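Two grippers on one table

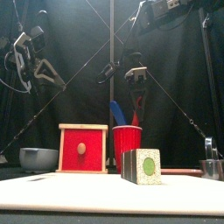 Lornberg, March

For most of the winter I had the same gripper on both arms, because it was simple and I was lazy. This month I changed the left one. Now the left arm carries a white triangular finger with a hollow centre, and the right arm keeps its two dark parallel fingers. I wanted to know which of them I would miss more if I had to give one back.

The parallel one is from Ostik and it cost me 990 euros, which I still find painful to write. The white one is from Tiedemann and was 800. Both talk to my Emine controller without an adapter, so changing them is only a matter of screws and patience.

My test is not scientific. I put kitchen and toy things on the white board and try to pick up each of them, 80 attempts per gripper, always at the same slow speed. The red utensil standing in the cup is my favourite task. The handle is narrow, and it stands next to a blue one with a wide blade, so the fingers must come down from above without pushing the neighbour. The parallel fingers are very good at this. I failed with them only 7 times, and mostly I was too high and closed on air.

The triangular finger is another character. It bends around the thing it touches, and for the cup or the bowl I like this very much. With thin handles I like it less – I never know exactly where the tip will finish. The little red box with the round wooden knob was a surprise for me. I expected the triangular shape to slip on the knob, but it held better than the straight fingers did.

The wooden dowel is still a problem for both. When it lies flat it rolls away at the first touch, and I have not found a good approach angle.

One more thing, about cables. Candela Cantero wrote to me after my last post and said that a loose loop near the wrist will one day catch on something. She is right, and the right arm still has one, with its small clip. I will shorten it before I start with the metal pot, whose tall handle is exactly the kind of thing that catches a cable.

If somebody has used the Tiedemann finger with thin objects, please write to me which closing force you use. I am at the lowest setting now and I am not sure it is the correct one.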